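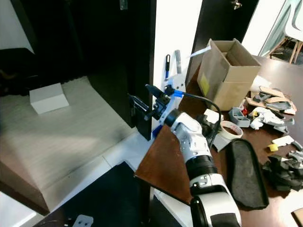 Dark cupboard, door open, cardboard tent still on the shelf. June.

Home Notebook Entries Storage Benches Older Newer Search

Druststead, back room, June. Started 9 in the morning, meant to be done by lunch.

Purpose of the day was to try the Hetora layout on the dark cupboards. The idea is that small hand tools go on the inside of the doors and the shelves are kept for boxes. I said in the last entry that I didn't believe in it and I still mostly don't. Two small tools are up on the white strip down the door edge, a slim one with a blue shaft and a grey one. They look smart enough. My objection is the same as before: every tool on a door is a tool that moves when the door moves, and people in here do not close doors gently. Tamunoemi thinks I'm judging it before it has had a fair go. Possibly. I've agreed to leave them up until the end of the month and write down each time I find one on the floor.

The shelf has a light grey textured surface which I assumed was a liner and tried to lift at one corner. Didn't lift. Left it. Measured the depth at 505 mm, against the 500 on the Mac an tSaoi sheet, so either the sheet is rounded or I'm reading my tape badly. Would like someone else to measure it before we cut anything.

The folded card on the shelf is a marker for where the spares box goes. I don't see why a bit of card standing up like a tent is better than a label, but it cost nothing. Try it.

The big table is the real trouble. It's covered in assorted stuff and has been for weeks, and no amount of clever door hanging is going to fix that. The upright box with the yellow label has its flaps up and will stay that way until we settle what goes into it.

Boxes next. Prendach say their cartons will take 3000 g on a shelf without the base sagging. Maybe, if the load is spread flat. Ours never is. 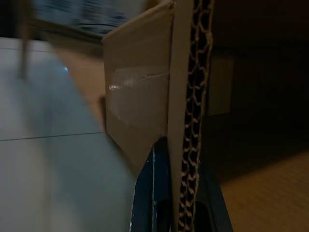 Can a flap that has already been taped once be taped again?
It can if the old strip is left on and the new one goes over it. Peeling the first strip usually takes the paper face with it, and fresh tape won't hold well on what's underneath.

I wrote that down after trying both ways on scrap. Left-on strip held when I leaned on it. The peeled one came away in my hand. Two bits of scrap is not a test, I know, and I'd like to do it again with the thicker board before anybody quotes me. Clear tape throughout. I put no trust in the creases either: wherever the tape has wrinkled there's a channel under it and that's where it starts to go. Press it down with something hard, thumb isn't enough.

Also looked at the cut edges. The fluting tells you more than the printing on the side does. If the waves are squashed, bin it, whatever the outside looks like.

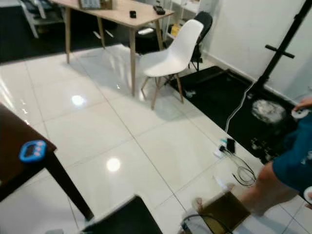

Fergal Ní Bhriain

Floor, then. I had this down as the easy part. The tiles are fine, they clean up well and show the lights back at you. The black mat is another matter. White specks all over it, plus the round fluffy thing, plus a smaller white clump by the chair. Tamunoemi's view is that a black mat is good because you can see what needs picking up. Mine is that you can see it and it still doesn't get picked up. Tried the brush on one corner for a few minutes and it mostly pushed the bits about. Want to try the vacuum with the narrow head before I write the mat off.

The white cable off the bottom of the black stand runs over the mat and out on to the tiles to the power strip. I don't like it there. I'd sooner have the strip against the wall and the cable along the skirting, but I'm told it won't reach, and I haven't seen anyone hold a tape to it. Wants measuring. The coiled black lead beside the strip could be tied up at least.

Pale table with the thin legs: move nothing for now. It is nearly clear and I'd rather it stayed nearly clear than became the overflow for the big one, which I fully expect by next week. The white shell chair can go back under it.

Time lost today looking for the marker pen: almost 40 minutes, on and off. Hetora layout has no place for pens. I've raised this.

To do
- second person to measure shelf depth
- tape test again, thick board
- vacuum on mat
- length of cable run to wall
- big table (who?)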